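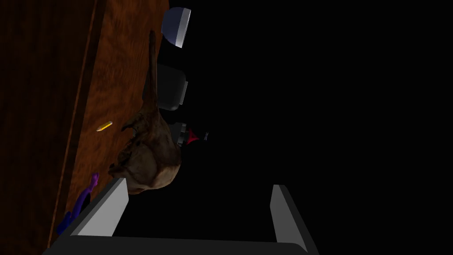
My placement was at Clinov, a small firm that tidies and resets rental flats between guests, and they let me hang around while they brought in a two-armed robot they call Negussie. Before it goes into a real flat it practises in simulation, clearing the same little wooden table over and over (a bowl, a toy animal, a pencil, bits and pieces).

I talked to 11 of the staff, mostly over lunch, and I really enjoyed it! Randa Najjar used to clear tables and now spends half her shift checking practice runs on a screen. She likes the sitting down, but she misses chatting with her partner on the rounds. Desta Lencho was more worried about hours, and I don't blame him.

In the run below, one arm is right over at the front corner of the table, beside the small purple object, and the other has its fingers open and pointing up. Desta reckons he'd have the lot in a basket by now.

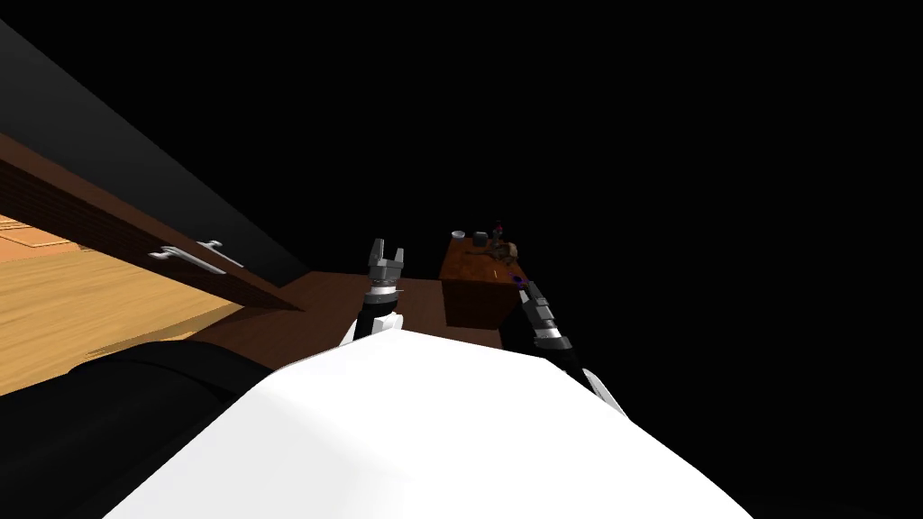

What changed for the staff

The biggest surprise for me was the talking. Six people said they now have to explain jobs they'd always just done, like what counts as rubbish and what a guest might want back. Iolanda Falcão wrote five pages on toys alone, and she'd like to be paid for it.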